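Two-Bin Sorting at the Tomley Building: Photo Gallery

Home > Tomley Building > Kitchens and Shared Rooms > Galleries

Last updated 2019-09-22

The Tomley Building has shared kitchens on three floors and a number of smaller rooms where people eat, drink, and leave things behind. For a long time each room had one large floor bin with a swing lid, and everything went into it. Last December we started changing over to pairs of small open bins, one gray and one yellow-green. Gray is for trash. Yellow-green is for cans and plastic bottles. Paper still goes in the flat trays by the printers, as before.

This page is the gallery for the new bins, with notes on how the rooms are set up and how the bins are emptied. If you are new to the building, the notes are worth reading once.

Which bin is which

Gray: food wrappers, used napkins, tea bags, coffee pods, foil lids, anything greasy.

Yellow-green: drink cans, plastic bottles with the caps on, clean plastic tubs.

Neither: glass, batteries, light bulbs, ink cartridges. Glass goes in the crate by the loading door on the ground floor. Batteries go in the tube at the front desk. Bulbs and cartridges should be handed in at the desk too.

Cans should be empty before they go in. A can with an inch of soda in it will leak through the bag, and then the bin has to be washed. Please pour leftovers down the sink and give the can a quick rinse. Crushing is fine but not required. The hauler takes cans either way.

Paper cups are gray. We get asked this more than anything else. The cups in the Suson Room vending area have a plastic lining and our hauler does not take them.

The bins

We tried two kinds before settling on the current one. The first was a square bin with a hinged lid. People set mugs on the lid, so it stayed shut and the trash ended up next to it. The second was a wire basket, which looked good and was hard to keep clean.

The bins we use now are plain plastic with no lid. They are wider at the top than at the bottom, so they stack inside one another for storage, and the rim holds a bag in place without a clip. They came through Valodeck, along with the liners. The spare ones are in the second-floor closet, on the shelf above the paper towels. Take one if yours is cracked and leave the cracked one on the floor of the closet.

The matching pairs were more expensive than buying everything in one color and putting stickers on. The stickers on the old recycling boxes peeled off in the dishwater, though, and we were tired of printing them. With two colors a label is optional. Some rooms have added one anyway.

Setting up a room

Put the two bins next to each other, up against a wall. When they are set apart, whichever one is closer to the door gets everything. Gray goes on the left in every room, so you can find the right bin without thinking about it when you are carrying a stack of plates.

In the kitchens the pair stands on the floor at the end of the counter. In the meeting rooms and the small project rooms it can go on a side table, as long as the table is not used for food. Keep the bins off radiators and out from under the paper towel dispenser, where wet hands drip into them.

Each room should have its own roll of liners. Tie off the old bag, drop it in the cart, and put in a new one right away. A bin with no liner gets used just the same.

Emptying

Kitchens: every evening.

Meeting rooms and project rooms: twice a week, or when full.

The Amarasinghe Room: after each event. Whoever booked the room does this.

The carts are by the service elevator. The one with the yellow tape on the handle is for cans and bottles only. If you find trash in it, please take it out, and do not tip the whole load into the other cart.

Amounts so far

The first count covered the ground floor only, and the hauler's slip listed 227 cans. Once all the floors were on the new bins the slips went up to 442 for the same length of time. The total since the start is now almost 3,000. Deposit money goes into the kitchen supply fund and has so far paid for dish soap, sponges, and a replacement kettle.

We order liners in boxes of 400. One box lasts the whole building a little over a month.

Gallery

Click the picture for the larger version. More rooms will be added as they are changed over.

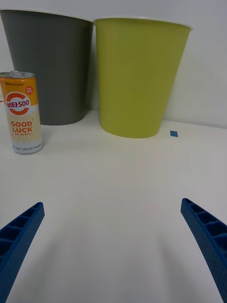
Category: Tabletop Pairs

Gray on the left, yellow-green on the right, close together at the back of a white table against the wall. The can in front has its tab still down, so it is not ready for either bin.

Notes for this category

Tabletop pairs are for rooms with no good floor space along the wall. The bins are the same as the kitchen ones. Leave the front of the table clear so people have somewhere to put a drink down.

White tables show rings and spills, so wipe under the bins when you change the liners. Lift them, do not slide them. Grit on the underside scratches the surface, and two of the tables upstairs are already marked. A damp cloth is enough for most spills. Dried soda may need warm water and a few minutes.

Unopened drinks left on a table overnight are moved to the refrigerator door on the same floor. They stay there for a week and are then free to anyone.

To ask for a tabletop pair, write the room name on the sheet at the front desk and note whether the table stays in the room or gets moved for events. Tables that get moved are usually better off with a floor pair.

Other categories: Kitchen Floor Pairs | Glass Crate | Paper Trays

Back to Kitchens and Shared Rooms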